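My first month of teaching by hand

May 17, 2024

I promised in my last post that I would write about the new work, and then I did not write for a long time. I am sorry to the few people who asked. The reason is simple, I come home with tired arms. I did not know that a person can get tired arms from moving things which do not exist.

For those who are new: since November I work at a small company called Itska. We collect demonstrations for household robots. This means a person drives the robot with two hand controllers, does some small home task, and the computer saves every movement. Later other people use these recordings to train a model, so that the robot can do the task without the person. I am the person. Until April I was only checking the recordings of my colleagues and writing notes on them. Now I make them myself, and I see that many of my notes were unfair.

We do most of our work in simulation. There is a real robot at our partner in Erirberg, but the time on it is expensive and there is always a queue. In simulation I can spoil a task and press reset, and the room is again as it was. Our set of rooms has the name Kasa. Every room is put together by the computer from a big collection of furniture and small things, so the colours can be quite brave. I have worked on floors that I would not accept in my own home for any money. After one week I stopped noticing them.

The task I do now is called "tidy the shelf". It sounds like something for a child. The instruction comes as one sentence, for example "put the apple on the upper shelf" or "move the eraser next to the pencil", and I must do it in a calm and clean way. One recording may take up to 142 seconds, and after that it is cut and does not count. In the beginning I thought this was a very long time to move an apple. It is not so long. First you must bring the arms near, then turn the wrist, then see that you turned it in the wrong direction, and then the shelf above is in your way.

The shelf is the difficult part, not the object. On a table you can come from the top and everything is open. In a shelf unit you have a post here and a rail there, and the hand must enter from the front, a little low, and go out by the same way. If I touch a post with the back of the hand, the recording is marked as a contact and somebody has to look at it again. My colleagues told me to imagine that I am putting my hand in a letter box. This helped me more than the manual.

I want to write down some things I have learned, also for myself, for I forget quickly.

Look first, move after. I now wait two or three breaths at the start of every recording and plan the whole way with my eyes. When I began at once, I made corrections in the middle, and the model learns the corrections too. There was a funny old version which always made a small swing to the left before it took anything. We looked for the mistake in the program for days, and then we found it in the recordings. One operator had this habit.

Do not be too fast at the grasp. The fingers in the simulator close with the same force each time, and a round thing likes to jump away. An apple is a bad one. You have to take it around the middle, and the fingers must be level. If they are a bit too high it shoots out from under them and rolls, and in a shelf without a border it rolls down to the floor, and then I press reset.

Flat things are even worse. A pink eraser lying on a page of a sketchbook is only a little higher than the paper. When I go low enough to take it, I feel resistance in the controller and I know I am pushing on the book. The pencil is the same problem, but longer. For such objects I use only one arm and keep the other one still, and I have my own method: I close the fingers half, come down slowly, and close the rest at the last moment. The people at Teoh, who make our controllers, sent an update that makes the vibration softer, and since then I can feel the paper before I push too strong. I was very glad about this. I wrote them a thank you letter and they answered!

And rest. This is the advice I follow the least. We have a rule to stop for ten minutes after every 35 recordings, because the quality goes down. I was sure that mine did not go down. Then I looked at my own numbers, and it does, quite clearly, and the worst ones are always just before lunch.

The whole team has now 3,570 good recordings of shelf tasks. I do not know exactly which part of this is mine. The first model trained on them was tested last week, and it could take the apple in a room it had never seen. It approached low, from the front, and waited a little before closing the fingers. I was watching on the screen, and I had a strange feeling, like hearing my own voice on an answering machine. It waits exactly as I wait. With the eraser it failed every time, and I must say this was also like me.

My mother asked me on the telephone if I am not afraid that I am teaching a machine to take my work. I told her I have never been paid for tidying a shelf before, so for now the machine has only given me work. She was not convinced. I am also not completely convinced, but I like to do it, and I have become much tidier at home.

Next month I will go to Erirberg for two days and try the real arms for the first time. They told me that everything is heavier there and that the reset button is yourself, on your knees under the table. I will write about it if my arms allow me. Until then it is the shelves again, tomorrow from nine. 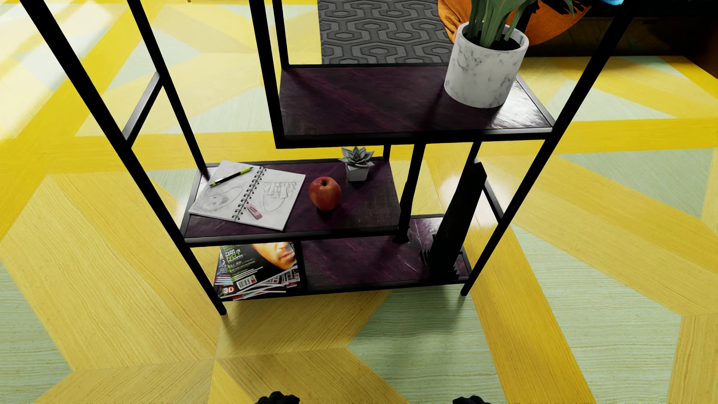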